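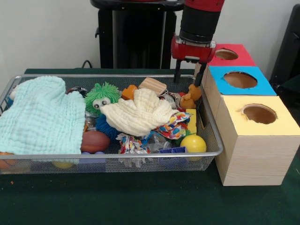

그림 3-1. 철망 바구니에 함께 담긴 천, 인형, 공, 블록

제3장 섞여 있는 물건을 나누는 방법

이 장에서 배우는 것
바구니 안의 물건을 재료에 따라 구별한다.
꺼내는 순서를 정하고 그 이유를 말로 설명한다.
분류 기준을 하나에서 두 개로 늘린다.
정리한 결과를 표에 적는다.

새로 나오는 말
테두리, 철망, 결, 분류 기준, 겹침, 남은 물건

3.1 바구니를 먼저 보기

제2장에서는 같은 종류의 물건만 다루었습니다. 숟가락은 숟가락끼리, 단추는 단추끼리 있었기 때문에 크기만 보면 충분했습니다. 이 장부터는 사정이 다릅니다. 그림 3-1의 바구니에는 부드러운 것과 딱딱한 것이 같이 들어 있고, 큰 천이 작은 장난감의 일부를 가리고 있습니다.

저는 Warnbridge에 있는 놀이방에서 정리 수업을 처음 맡았을 때 바구니를 바로 뒤집어서 모두 쏟았습니다. 빠른 방법이라고 생각했습니다. 그러나 공은 굴러가고 작은 블록은 천 속으로 들어가서, 정리하는 시간보다 찾는 시간이 더 길어졌습니다. 그 후로는 손을 대기 전에 먼저 보는 시간을 둡니다. 학생 여러분도 이 장의 모든 활동에서 먼저 보고, 그다음에 손을 움직이시기 바랍니다.

볼 때에는 세 가지를 스스로에게 물어봅니다. 맨 위에 있는 물건은 무엇입니까? 그 물건을 들면 무엇이 같이 움직이겠습니까? 바구니 밖으로 나와 있는 부분이 있습니까? 대답은 공책에 짧게 적습니다. 완전한 문장이 아니어도 괜찮습니다.

3.2 재료로 나누기

재료는 눈으로 알 수 있는 경우가 많지만 항상 그런 것은 아닙니다. 나무는 결이 보이면 알기 쉽습니다. 천은 주름이 생기고 접힙니다. 플라스틱은 색이 고르고 모서리가 분명한 것이 많습니다. 한편 반짝이는 갈색 공을 보고 가죽이라고 바로 쓰면 안 됩니다. 가죽처럼 보이는 다른 재료도 있으므로, 만져 보기 전에는 "가죽처럼 보임"이라고 적습니다. 이렇게 조심해서 적는 습관은 제5장의 기록 연습에서 다시 필요합니다.

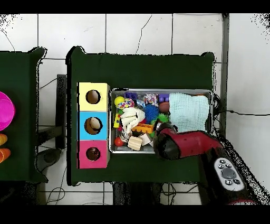 그림 3-2. 노란색, 하늘색, 분홍색 상자와 장난감이 담긴 트레이. 상자의 윗면에는 둥근 구멍이 있다.

그림 3-2와 같이 상자가 세 개 있으면 기준도 세 개로 만드는 것이 편합니다. 이 책에서는 다음과 같이 정합니다.

노란색 상자: 나무와 플라스틱으로 된 딱딱한 것
하늘색 상자: 공과 둥근 것
분홍색 상자: 천, 끈, 봉제 인형

여기서 문제가 하나 생깁니다. 뾰족한 돌기가 있는 고무 느낌의 공은 둥글지만 딱딱하지 않습니다. 위의 기준에서는 둥근 것이므로 하늘색 상자에 속합니다. 그런데 어떤 학생은 부드러운 것이니까 인형과 같이 두어야 한다고 말합니다. 두 의견이 모두 틀리지 않습니다. 다만 한 번 정한 기준은 그 활동이 끝날 때까지 바꾸지 않아야 합니다. 중간에 바꾸면 앞에서 넣은 물건을 다시 꺼내야 합니다.

상자의 구멍보다 큰 물건도 있습니다. 큰 천은 작게 접어도 들어가지 않을 수 있습니다. 그런 것은 억지로 밀어 넣지 말고 상자 옆에 접어서 둡니다. 표에는 "옆에 둠"이라고 적습니다.

3.3 꺼내는 순서

천은 넓고 가벼워서 작은 물건을 덮기 쉽습니다. 그래서 저는 천을 먼저 꺼내는 것을 권합니다. 천의 한쪽 끝만 잡고 당기면 밑에 있던 물건이 따라 올라와서 떨어지는 일이 있습니다. 두 손으로 가운데를 모아서 천천히 위로 듭니다. 든 다음에 바구니 위에서 잠깐 멈추고, 천 사이에 끼어 있는 것이 없는지 봅니다.
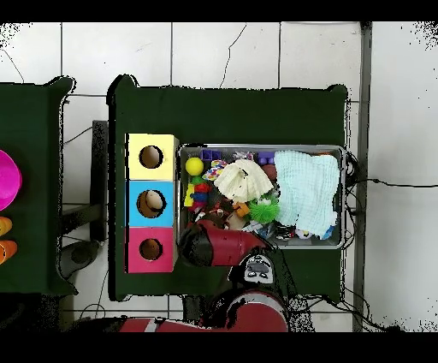
그다음은 큰 것에서 작은 것으로 갑니다. 인형이나 큰 공을 옮기고 나면 바닥 쪽에 있는 작은 블록이 잘 보이게 됩니다. 구석에 있는 물건은 마지막에 남기 쉬우므로 네 구석을 차례로 확인합니다. 저의 동료들은 왼쪽 위에서 시작해서 시계 방향으로 도는데, 방향은 어느 쪽이든 좋습니다.

Farquharson 초등학교에서 이 방법을 가르칠 때에는 두 사람이 한 조가 되었습니다. 한 사람은 꺼내고 다른 한 사람은 물건의 이름과 재료를 말합니다. 말이 끝나야 물건을 상자에 넣을 수 있습니다. 처음에는 느리고 조금 답답합니다. 그래도 한 달 후인 6월에는 저학년 학생도 "나무, 결이 있음, 노란색 상자"와 같이 짧고 정확하게 말하게 되었습니다.

주의할 점
블록이나 공을 던져서 넣지 않습니다.
철망에 끈이나 천의 실이 걸렸을 때에는 당기지 말고 손가락으로 풉니다.
이름을 모르는 물건은 모양과 색으로 적습니다. (보기: 작은 주황색 블록)

3.4 테두리를 넘은 물건

바구니에 물건이 많으면 일부가 테두리를 넘어 밖으로 내려옵니다. 이것을 안에 있다고 할지 밖에 있다고 할지 학생들이 자주 질문합니다. 이 책에서는 물건의 한 부분이라도 바구니 안에 있으면 안에 있는 것으로 봅니다.
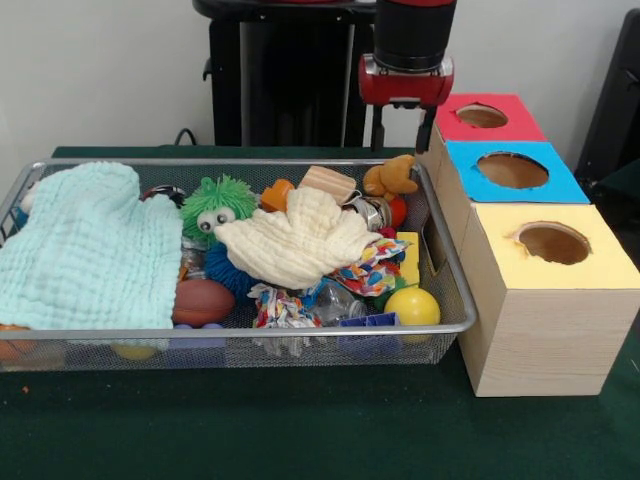

그림 3-3. 바구니 앞쪽 테두리를 넘어 내려온 연한 민트색 천과 여러 색 무늬의 천

그림 3-3에서는 무늬가 같은 천이 두 군데에 보입니다. 하나는 앞쪽 테두리에 걸려 있고, 다른 하나는 오른쪽에서 노란색 블록 옆에 구겨져 있습니다. 이런 경우에 색과 무늬만 보고 한 장이라고 적는 실수가 있습니다. 천의 가장자리를 눈으로 따라가면 실수를 줄일 수 있습니다.

활동 3-가
집이나 교실에서 여러 재료의 물건이 담긴 바구니를 하나 고르십시오. 먼저 보고 공책에 적은 다음, 꺼내는 순서를 계획합니다. 계획한 순서와 실제로 꺼낸 순서가 다르면 다른 부분에 밑줄을 그으십시오.

활동 3-나
같은 물건을 이번에는 색으로 나누어 보십시오. 여러 색이 섞인 물건은 어디에 두겠습니까? 짝과 의논하여 규칙을 한 문장으로 쓰십시오.

활동에 쓰는 빈 표는 책 뒤의 부록에 있습니다. Cikau 출판사의 자료실에서도 받을 수 있으며 자료 번호는 536입니다.

다음 절에서는 재료와 크기, 두 가지 기준을 동시에 사용하는 방법을 다룹니다. 그 절을 읽기 전에 활동 3-가의 공책을 준비해 두십시오.

글쓴이 Gilmar Paiva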